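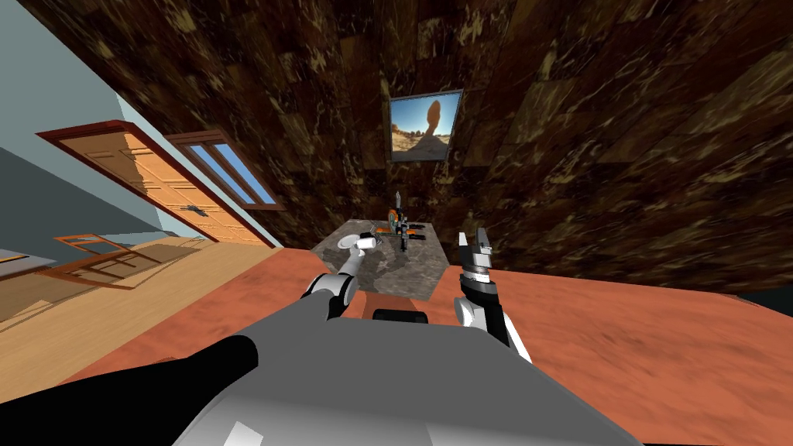
*Left gripper on the cup, right one open and idle*

**Cup keeps tipping when I teleoperate – what am I doing wrong?**

**Ghazal Kazemi**

Hi all! I'm recording demos in the simulated kitchen, driving both arms by remote control, and the job is dead simple: pick up the white cup by the plate and move it along the marble counter. Grabbing it is fine. But as soon as I lift, I twist my wrist and the cup tips sideways (see above). I've done 43 tries and kept 7. Should I bin the tipped ones or leave them in? And what do I do with the right arm while the left one's busy?

**Sepehr Shojaei**

Had this for weeks in November! Mine was the hand controller – I picked it up at a funny angle, so the gripper started out skewed and I kept correcting halfway through. Hold your hand how you want the gripper to sit, *then* engage. Also turn your rotation scaling down a bit, if your setup has it. I'd bin any where the cup ends up on its side, but keep the ones where you wobble and put it right, those are handy.

As for the right arm, park it in the same spot every time, well clear of the bottle and the orange bits at the back.

**Hooman Esfahani**

just record more, I did 3000 and it sorted itself out

**Touran Nikzad**

What Sepehr said about the angle. I'd also save the bad ones in a separate folder before you delete anything, I wiped 86 once and wanted them back the next day.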